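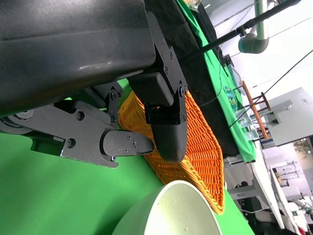
Orange wicker basket and white bowl on a green tabletop.

Basket Care FAQ

Can I wash a wicker basket?
Wipe it with a damp cloth and let it air dry. Don't soak it.

How do I get crumbs out of the weave?
Turn it over and tap the bottom, then use a dry pastry brush.

Can I put bread straight in the basket?
Yes, but a napkin underneath saves cleaning.

Does the color fade?
It can in direct sun. Store baskets in a cupboard.

Do you sell replacements?
Yes. Write to Nanami Yagi at Andley.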